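Progress report to the Dönmez Fund
Tudville Clothing Box Scheme, second reporting period
Prepared by Canan Bayram, Scheme Manager
September 7, 2019

1. Purpose of this report

This report sets out the work carried out under the grant between the end of the first reporting period and the close of July. It covers membership, stock, the styling service, returns, staffing and spending. The financial statement and the full membership tables are attached separately.

2. Background

The scheme lends clothing by post to adults in Tudville and the surrounding villages who are returning to work or starting training. Each member fills in a short form giving sizes, preferred colours, the kind of work they expect to do and anything they would not wear. A stylist then chooses the contents of a box. Members may keep the garments for up to eight weeks, after which they return them in the prepaid bag or buy individual pieces at a reduced price.

The grant pays for the stylists' hours, outward and return postage, laundering and repairs. Stock is bought from a separate budget held by Satano, our parent body.

3. Membership

At the end of the period the scheme had 376 active members. The largest group continues to be people taking up office and reception posts, followed by those entering care work and retail. Requests for interview clothing alone have fallen, and more members now ask for a small working wardrobe that will see them through the first month in a new post.

We have received more requests than expected for longer trouser lengths and for sizes at the upper end of our range. In several cases members waited longer than our stated dispatch time while suitable items were found. The buying plan for the autumn has been altered to deal with this, and the details are given in section 5.

4. The styling service

A total of 1119 boxes were sent out during the period. The note enclosed with each box has been rewritten. The earlier version ran to two pages and members told us they did not always read it. The new one fits on a single card, with the return date at the top and washing advice on the back.

Hiếu Sầm joined the team as senior stylist and has taken charge of training. All stylists now follow the same method when reading a member's form, and a second stylist checks any box for a member who has sent back most of a previous one.

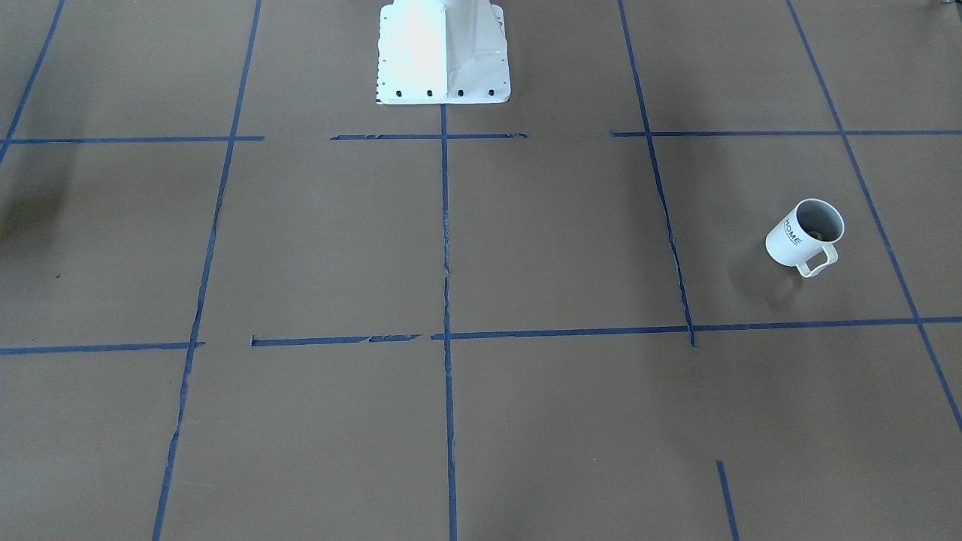
Floor area marked out with blue tape.

5. Stock

The range of men's shirts and plain knitwear is in good order. Women's tailored jackets remain our weakest area. Many of those bought in the first year were made of a cloth that did not wash well, and they have been withdrawn and passed to the Plundeck textile exchange.

New jackets have been ordered in a washable fabric, together with trousers in three leg lengths. Part of the order arrived in July. The remainder has been delayed by the supplier, and we have asked for a firm delivery date in writing. Should this not be received, the balance of the order will be placed elsewhere.

Shoes were left out of the scheme at the start on grounds of hygiene and fit. Members raise the matter often. We do not propose to change the policy within the life of this grant, but a list of local shops offering a discount to members is now placed in every first box.

6. Returns and repairs

Late returns are the main difficulty we have to report. The reminder letter was being sent on the day the box fell due, and this left members no time to post the bag. It is now sent a week earlier, followed by a text message. It is too soon to say whether the change has had an effect, and we will give figures in the next report.

Most repairs were small: missing buttons, dropped hems and faulty zips. These are done in house. Garments needing more than this are sent to an outside tailor, and we have agreed a fixed price of £8 for each piece.

7. Staffing

One part-time packing post was vacant for most of the period. It has now been filled. The vacancy led to some overtime, which was met from the saving on salary. The team attended a day's training on handling personal information, including body measurements, and our privacy notice has been amended to state how long these are held.

8. Spending

Spending on stylists' hours and laundering was in line with the budget. Postage was over budget, owing to a rise in the carrier's charges for the larger box. We ask the Fund to agree to a transfer of 25 per cent of the unspent publicity line to postage. No increase in the overall grant is sought.

9. Work planned for the next period

The remaining jackets and trousers will be added to stock on arrival and offered first to members whose boxes were delayed. The joining form will be shortened, with the questions on colour and pattern brought together. A survey of former members will be carried out to find out how many are still in work and whether they bought any of the pieces they borrowed.

The Fund's decision on the transfer set out in section 8 is requested before the next payment is made. Questions on this report should be sent to the Scheme Manager at the Tudville office.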